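Section 3: Setting Up the Fisus Embryo Incubator for the First Time

Welcome to the part of the guide where the incubator finally comes out of its crate. If you have worked with cell culture incubators before, a good deal of this will feel familiar, and you may be tempted to skim. Please stay with us through the gas steps at least, as the Fisus is fussier than most about the order things are done in, and an hour spent now will save you a very long afternoon later on.

Have these within reach before you start: the gas hose kit, the small bag of brass fittings, two liters of sterile water, the calibrated probe, and a pack of lint-free wipes. You will also want a colleague for the lifting.

3.1 Placing the unit

1. Choose a level bench away from doors, air vents and direct sun. A spot that feels perfectly comfortable to you may still be drafty enough to bother the chamber sensors.

2. Lift the unit with two people, one at each side, holding it by the base. Do not lift by the door handle, however handy it looks.

3. Leave a hand's width of space behind the unit for the hoses.

4. Turn the leveling feet until the bubble sits inside the ring. Check again after the water tray has been filled - the weight shifts things a little.

CAUTION: Let the unit stand unplugged overnight if it has come in from a cold truck. Moisture may have settled on the control board.

3.2 Connecting the gas

5. Make sure both cylinders are chained to the wall and closed.

6. Push the green hose onto the carbon dioxide inlet and the blue hose onto the nitrogen inlet until each one clicks. Give each a gentle tug.

7. Open the carbon dioxide first, then the nitrogen. If you open them the other way around, the unit will show code 113 and refuse to go any further until you have switched it off, closed both cylinders and begun again at step 5.

8. Brush a little leak solution over each joint and watch for bubbles.

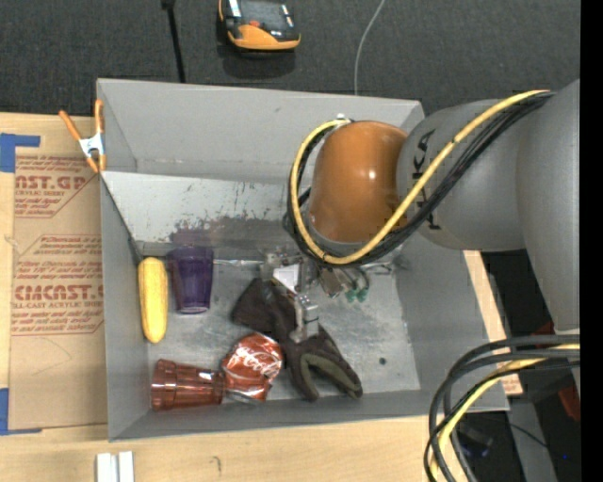 Reading time for this section: 9 minutes

NOTE: If your lab stands well above sea level, the gas readings will need a small correction. The table is in the back of the guide, and Mullora's support desk will happily read it out to you over the phone if your copy has wandered off.

3.3 Warming up and checking the chamber

9. Fill the water tray to the line with sterile water. Tap water leaves scale, and bottled drinking water is no better.

10. Switch on at the back, close both doors, and choose "New chamber" from the start menu.

11. Leave the unit to settle for a full day. We know how hard it is to walk past a new incubator without peeking, but every opening of the inner door sets the clock back.

12. Place the calibrated probe on the middle shelf and compare its reading with the display. If the two disagree by more than 0.2 degrees, go to Section 4 and adjust the offset.

13. Write the readings in the log sheet, morning and evening, for three days. Only then should you run a test culture, and only after that has passed your lab's own review should anything precious go inside.

CAUTION: Never wipe the chamber with alcohol or scented cleaners, even during the test days. The vapors linger in the filter and can harm embryos long after you have stopped smelling them.

Related sections
Section 4: Adjusting the temperature offset
Section 5: Changing the Cabrera air filter
Section 7: Alarms and what they mean
Moving from an older Clivham unit

Reader comments

Erzsébet Kiss
Thank you for step 7! We got code 113 twice in January and blamed the nitrogen regulator both times. Opened the cylinders in the right order and it started up just fine.

benchside_mo
Could the printed guide have the altitude table in this section too? I keep flipping back and forth with gloves on.

T.R.
Does the overnight rest apply if the unit only moved down the hall? Ours went from one warm room to another and I would rather not lose the day.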